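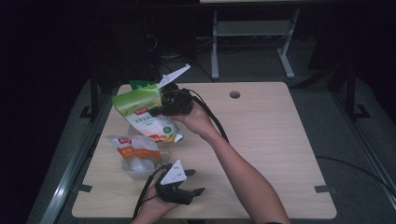

글: 매켄지 페트렌코(Mackenzie Petrenko), 길린(Gilline) 데이터 수집팀 연구원

봉지를 집는 일에 대하여

안녕하세요. 지난 호에서 편집 담당자가 저에게 우리 팀의 일을 한번 소개해 달라고 부탁했습니다. 저는 한국어를 어른이 된 다음에 배웠기 때문에 문장이 조금 딱딱할 수 있습니다. 그래도 직접 쓰는 것이 좋다고 생각하여 써 보았습니다. 잘 부탁드립니다.

우리 팀은 9월부터 식품 포장을 다루는 동작을 모으고 있습니다. 과제의 이름은 뷰로나우(Vuronau)입니다. 사람이 두 손에 그리퍼를 하나씩 들고, 탁자 위에서 물건을 집고, 옮기고, 용기에 넣습니다. 그 동안의 영상과 그리퍼의 움직임이 함께 저장됩니다. 이렇게 저장된 한 번의 동작을 우리는 ‘예시’라고 부릅니다. 학습 모델은 이 예시를 보고 다음에 손을 어디로 보내야 하는지를 배웁니다.

작년까지 우리는 주로 상자와 컵을 다루었습니다. 상자는 모양이 변하지 않으므로 어디를 잡아도 결과가 비슷합니다. 그러나 비닐 포장은 그렇지 않습니다. 잡는 순간에 접히고, 들면 아래가 늘어지고, 안에 있는 내용물이 한쪽으로 몰립니다. 같은 봉지를 같은 자리에 놓아도 두 번째의 모양은 첫 번째와 다릅니다. 모델에게는 어려운 물건이고, 그래서 우리에게는 필요한 물건입니다.

하루의 순서를 간단히 적겠습니다. 오전 수집은 90분입니다. 처음 15분은 준비 시간으로, 그리퍼의 벌어짐을 맞추고 영상과 움직임의 시각이 서로 맞는지 확인합니다. 탁자의 앞쪽 모서리 가까이에는 작은 검은색 테이프를 붙여 두었는데, 이것이 작업하는 범위의 기준이 됩니다. 물건은 이 범위 안에서 매번 조금씩 다른 자리에 놓습니다. 항상 같은 자리에 놓으면 모델이 물건이 아니라 자리를 외우게 됩니다.

한 예시의 길이는 60초를 넘기지 않도록 정했습니다. 초보자는 이 시간이 짧다고 말하지만, 서두르지 않아도 보통은 충분합니다. 시간이 넘으면 그 예시는 멈추고 새로 시작합니다. 억지로 끝낸 동작은 나중에 보면 금방 표시가 납니다.
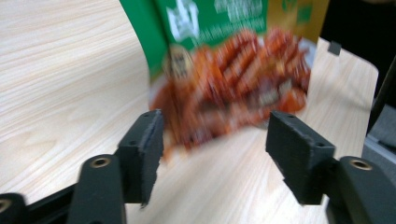 제가 맡은 일은 수집보다 검수에 가깝습니다. 저장된 예시를 하나씩 열어서 쓸 것과 쓰지 않을 것을 나누고, 각 동작의 시작과 끝에 표시를 합니다. 이 일을 하면서 가장 많이 고민하는 것이 빠른 움직임입니다. 손목 쪽 화면에서 과자 봉지의 인쇄가 심하게 번져서 큰 흰 글자조차 읽을 수 없는데, 앞에 있는 두 손가락은 아주 또렷한 경우가 있습니다. 처음에는 저도 이런 화면이 있는 예시를 모두 빼려고 했습니다. 하지만 동료들과 의논한 후에 기준을 바꾸었습니다. 봉지의 가장자리가 어느 쪽에 있는지 알 수 있고, 번진 화면이 계속 이어지지 않으면 그 예시를 남깁니다. 실제로 로봇이 움직일 때에도 화면은 번지기 때문입니다. 글자를 읽는 것은 이 과제의 목적이 아닙니다.

또 하나 어려운 점은 실패를 어떻게 다룰 것인가 하는 문제입니다. 봉지가 손가락에서 미끄러지면 수집하는 사람은 미안해하면서 저에게 “이것은 지워 주세요”라고 말합니다. 저는 대부분 지우지 않습니다. 미끄러진 다음에 다시 잡는 동작까지 들어 있으면 그것은 좋은 예시입니다. 모델이 성공한 동작만 보면, 한 번 놓친 다음에 무엇을 해야 하는지 배울 기회가 없습니다. 대신에 ‘다시 잡음’이라는 표시를 따로 붙여서 나중에 찾을 수 있게 합니다.

두 손의 역할도 기록합니다. 어떤 사람은 한 손으로 용기를 누르고 다른 손으로 봉지를 넣습니다. 어떤 사람은 용기를 전혀 만지지 않고 한 손으로만 일을 하며, 다른 손은 옆에서 기다립니다. 우리는 어느 방법이 맞다고 정하지 않았습니다. 다만 기다리는 손이 너무 자주 흔들리면 모델이 그 흔들림도 의미가 있는 동작으로 배울 수 있으므로, 쉬는 손은 편하게 멈추어 달라고 부탁하고 있습니다. 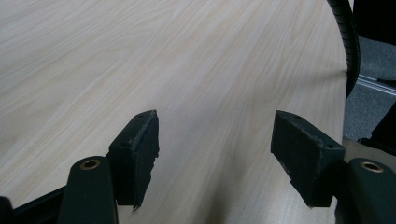 쉬는 손에 대한 이 부탁은 간단하게 들리지만 지키기가 쉽지 않습니다. 사람은 한 손에 집중하면 다른 손을 잊어버립니다. 저도 직접 그리퍼를 들고 해 보았는데, 나중에 제 기록을 열어 보니 왼손이 조금씩 따라 움직이고 있어서 부끄러웠습니다. 그 후로는 다른 분들에게 말할 때 조금 더 부드럽게 말하게 되었습니다.

예시의 앞과 뒤에 대해서도 새로운 규칙이 생겼습니다. 시작할 때는 두 손가락을 벌린 상태로 잠깐 멈추고, 끝날 때에도 물건을 놓은 후에 같은 자세로 돌아옵니다. 예전에는 물건을 놓자마자 기록을 멈추는 사람이 많았습니다. 그러면 모델이 ‘다 놓았다’는 상태를 충분히 보지 못합니다. 우칸스(Ukance) 팀에서 우리의 초기 예시로 시험을 했을 때, 로봇이 봉지를 용기에 내려놓고도 손가락을 떼지 않는 일이 여러 번 있었다고 알려 주었습니다. 끝부분을 길게 남기기로 한 것은 그 의견을 받은 다음입니다.

저장 형식도 바뀝니다. 지금까지는 왼손과 오른손의 기록이 따로 저장되어 검수하는 사람이 손으로 짝을 맞추어야 했습니다. 아르세노(Arsenault) 버전 2부터는 두 기록이 하나의 묶음으로 저장됩니다. 이미 모은 예시는 제가 순서대로 바꾸고 있으니, 오래된 폴더의 이름을 직접 고치지 말아 주시기 바랍니다. 혹시 이미 고치신 분은 원래의 이름만 저에게 알려 주시면 됩니다.

물건의 종류에 대해서 질문을 주신 분들이 계십니다. 현재는 과자 봉지와 같은 비닐 식품 포장이 중심이고, 다음에는 손잡이가 있는 비닐봉투와 그물망에 담긴 채소를 넣을 계획입니다. 그물망은 손가락 끝에 걸릴 가능성이 있어서 먼저 작은 시험을 할 생각입니다. 손가락 끝의 패드는 쓰면서 가장자리가 거칠어지는데, 어느 정도까지 닳은 패드를 그대로 쓸 것인지도 같이 정해야 합니다. 제 개인적인 의견으로는 조금 닳은 패드의 예시도 있는 편이 좋습니다. 새 패드로만 배운 모델은 한 달 후의 로봇에게 잘 맞지 않을 수 있습니다. 이 점에 대해서는 팀 안에서도 의견이 아직 나누어져 있습니다.

마지막으로 안내를 하나 드립니다. 다른 팀에서도 수집에 참여하실 수 있습니다. 그리퍼를 써 본 경험은 필요하지 않고, 오히려 처음 하는 분의 동작은 우리와 달라서 도움이 많이 됩니다. 손의 크기나 습관이 다른 사람이 많을수록 좋습니다. 수요일 오후에 연습 시간이 있으니, 관심이 있는 분은 그 전에 저에게 메시지를 보내 주십시오. 소매가 넓은 옷은 케이블에 걸리기 쉬우므로 피해 주시기 바랍니다.

검수 기준을 적은 문서는 뷰로나우 공유 폴더에 있습니다. 읽으시다가 어색한 한국어를 발견하시면 그것도 알려 주시면 감사하겠습니다.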